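How do I move a small shop site to a new host without losing my search rankings?

Posted by Dekent, March 21, 2021

Hi all! I run a small online store for refillable bath products and I'm finally leaving my old web host. The site has 429 pages, most of them products, plus a blog I've been adding to since I started. The new host is Londitz, and so far I love their control panel.

The domain stays the same, but the designer wants to clean up the page addresses while we're at it. At the moment they look like shop.php?item=650 and she wants proper words in them. I get most of my orders from search, so I'm nervous! Do I do the move and the new addresses together, or one and then the other? And is there anything I should do before I touch the DNS?

Radek Halás

Great project, and you're asking at the right time – before the move! Do them separately. Copy the site to Londitz exactly as it is, ugly addresses and all, and let it run there for 2 weeks. If traffic dips you'll know it's the server. Then change the addresses.

Before you touch the DNS, log in and lower the TTL on your records to 300 seconds. Do it a day or two ahead so the old value has time to run out. Then, when you switch, most visitors land on the new server within minutes. Keep the old hosting paid up for another month, and check where your email lives, too. If it's on the old host and you cancel, it goes with it (I did this to a client in January and I still blush). 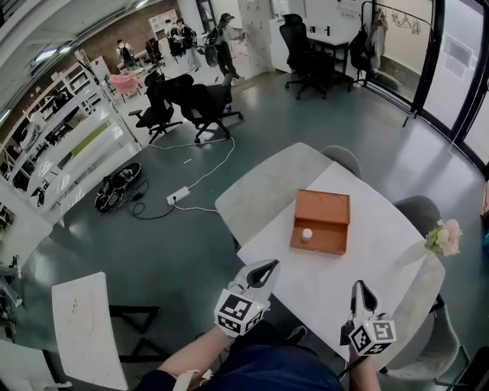 For the address change you need a redirect map, and I love making these! Open a spreadsheet with the old address in column A and the new one in column B, one row per page. Send every old page to its closest match and never dump them all on the home page, which search engines tend to treat as a missing page. Write the new addresses the way a shopper would type them. The little white bottle with the round cap, standing in its orange-brown box, would be /bottles/small-white-round-cap and you'd know what you were getting before the page loaded. Use 301 redirects, keep them for at least a year, and update your menus and internal links so they go straight to the new address. Then submit a fresh sitemap.

My last one of these had 2,138 rows and I enjoyed nearly every one of them. Yours will be an afternoon and a pot of coffee!

Baxter

Agree with Radek on the order. One thing to add: those old addresses have a question mark in them, and a plain Redirect line in .htaccess won't match anything after the question mark. You need RewriteCond with QUERY_STRING. Test five or six by hand before you load the whole list. Also put a ? at the end of the target or the old item number gets tacked on to your nice new address.

Kurnivis

just use a plugin, took me ten minutes

Dekent

Thank you, this is so helpful! I've lowered the TTL and started the spreadsheet, and I'm already finding products I forgot I sold. Kurnivis, the shop isn't on WordPress so I don't think there's a plugin for it, but thanks! Baxter, the question mark thing would have had me stuck for days. I'll try the first few tonight and post the lines I used once they work.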